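## 6. Gripper comparison on the two-arm table

This section covers the back-to-back test of two grippers on the same arm, using the cookware task set. It assumes that both arms are bolted to their base plates, that the table frame is square, and that section 5 (network and controller addresses) is complete.

Grippers covered: Flollico parallel, Kindico parallel. The Haugland adapter plate fits both. Do not use the older Tisbridge adapter, which places the fingertips at a different height and makes the stored poses invalid.

### 6.1 Before you start

1. Press the emergency stop on each teach pendant. Confirm that both arms report the stopped state.
2. Check the tape grid. Replace any strip that has lifted. The grid is used to place objects by cell, and a lifted strip can catch on a fingertip.
3. Check the paper table cover for tears near the base plates. Replace it if the tear reaches a bolt.
4. Place both pendants face up on the side bench, within reach of the operator's chair.
5. Route the gripper cables along the last link. Leave enough slack for a full wrist turn in both directions.

> **Caution:** Each pendant stops its own arm only. If the two arms are in contact, stop both before you touch either one.

### 6.2 Mounting the gripper

1. Turn off tool power from the pendant. Wait for the tool indicator to go out.
2. Unplug the gripper cable at the wrist, then remove the four screws from the adapter plate.
3. Fit the new gripper with its cable exit facing the base of the arm.
4. Tighten the screws in a cross pattern.
5. Restore tool power and select the matching tool profile. The payload value must change when the profile changes. If it does not, restart the controller and select the profile again.
6. Open and close the gripper once with nothing between the fingers.

Note: The stroke limits are stored in the tool profile. Do not copy them from one gripper to the other.

### 6.3 Placing the objects

The task set has two containers. The pot is the deep container and tests reach and wall clearance. The steamer basket is the wide container and tests placement near a rim.

1. Set the pot in the upper central cells of the grid.
2. Set the steamer basket in the fourth row, with one handle to the left and the other to the right. It may cross the tape lines.
3. Place the target objects as listed on the run sheet.
4. Clear everything else from the grid.

Figure 6-1 shows what appears to be a grasp in the pot. The wrist is over the pot and the fingers are below the rim. Compare your setup with it before you record any trials.
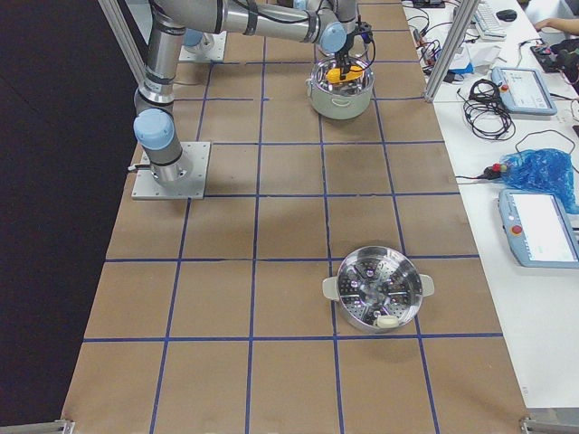
*Figure 6-1. Gripper lowered into the pot; steamer basket nearer the front of the table.*

Small differences in pot position are acceptable if the gripper body clears the rim on all sides. If the body touches the rim on approach, move the pot. Do not edit the approach pose, or results from the two grippers cannot be compared.

> **Caution:** The steel basket is reflective. If the depth camera returns holes along the basket wall, lower the exposure before changing the camera position.

### 6.4 Running the comparison

1. Release the emergency stops and enable the arms one at a time.
2. Load the cookware program. Set closing force to level 4 for both grippers.
3. Set the dwell time at the grasp pose to 2000 ms.
4. Run one dry cycle at reduced speed with the fingers open. Keep one hand next to the pendant.
5. Run the recorded trials. Reset the objects by hand after each trial, with the arm stopped.
6. Log every trial, including aborted ones. Use these codes:
 - **G**: object held through the lift
 - **S**: object slipped during the lift
 - **R**: finger or body contact with the rim
 - **X**: stopped by operator
7. Stop the arms, change the gripper as in 6.2, and repeat from step 1.

Note: Error 869 after a gripper change means that the controller is still reading the previous profile. Repeat step 5 of 6.2. If the error returns, check the wrist connector for a bent pin.

### 6.5 Reading the results

Compare the R codes first. A high R count in the pot with a low count in the basket points to body width or cable routing. A high count in both points to a wrong tool offset, and the run should be discarded.

S codes should be compared only between trials that used the same object in the same pose. The finger pads wear at different rates. Pads from either maker must be replaced at 2640 cycles, even if they look sound.

Save the log with the tool profile attached. A log without its profile cannot be checked later.

Revision 10/8/24. Procedure: Andri Egger. Tool profiles and error codes: Filippos Gkikas.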